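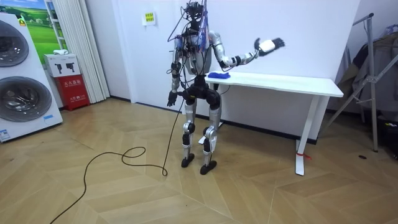
Skomgate ceasefire: who is monitoring the crossing?

dkessel_9
The truce text lists 17 checkpoints. Monitors have access to nine. The rest are held by militia units that never signed.

truvus
Wrong annex. The April version gives access to all of them on 48 hours' notice.

dkessel_9
Notice goes through the militia's liaison office. That isn't access.

el_marrow
Flanthorpe radio says 400 people crossed south yesterday.

truvus
Registered crossings only. The aid agencies' figure is 948.

dkessel_9
Link?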